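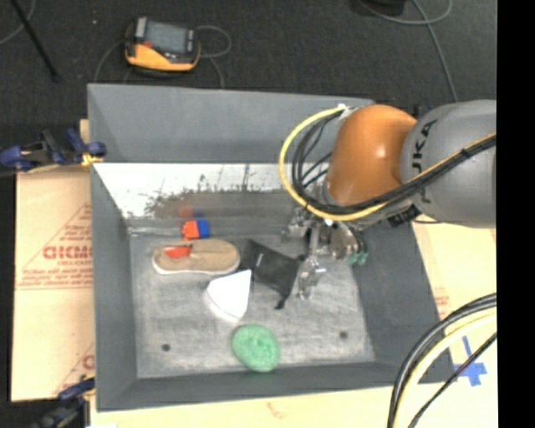
Hubert Wieczorek writes that a robot which drops a shoe has hurt no one, and that I should save my worrying for the ones that weld. He wrote it kindly, at some length, and I have been chewing on it for most of January, partly because he's right about the shoe and partly because I still think he's wrong about nearly everything that follows from it.

Let me go back over what happened, for those who missed my earlier piece. The people at Tustar were running a picking trial with an arm over a gray bin, the ordinary jumble of a shoe and a couple of toy blocks and a black pouch with a knotted end, and over one long session the arm made 348 tries. On 21 of them the software wrote down "object held" when the fingers had closed on nothing at all. The arm then went through the whole business of carrying that nothing to the drop-off, opening up, and coming back for more, and the screen stayed green the entire time.

Now, if that were all, I'd shrug along with Hubert. But people are people (I include myself, I once put my hand into a bread slicer to see why it had stopped), and by the afternoon the folks in the room had stopped believing the screen. Zuzanna Czarnecka saw the arm sitting still above the bin, with the log saying it was holding something and plainly holding nothing, and took it for one more of the same. She leaned in to straighten things up. The arm was waiting on a slow reply from the planner, the reply came, and off it went. She got her hand out. Her sleeve got a good tug and she got a fright, and she told me afterward that she'd have sworn the machine was finished.

Hubert's view is that she broke the rule, and she did! You don't reach in without stopping the arm. She says so herself, more firmly than he does. What I can't go along with is the idea that the story ends there, as though the 21 wrong entries were one matter, for the programmers, and the sleeve were another, for the safety binder. I think the first made the second. A machine that tells you small untrue things all day teaches you to ignore it, and after that the big true thing it has to say ("I am about to move") goes by you along with the rest.

The cause of the bad entries was dull enough. The check for a good grip looked at motor current and called anything over a set figure a catch, and when the fingers jammed against the bin floor or squeezed hard against each other, the current went up just the same. They've since added a check on finger width, and a lamp that stays lit whenever the arm is waiting but still live. I'm glad of the lamp especially. I'd have put it in first, before one line of the grip code was touched, and I said this to them over a very good plum cake.

What I'd like, and I know it's a lot to ask of busy people, is for false reports to go into the safety log, right alongside the bumps and the pinches. Tustar's log for that day has one line in it, about the sleeve. I'd have it start that morning, with the first time the arm carried nothing across the room and said it had something.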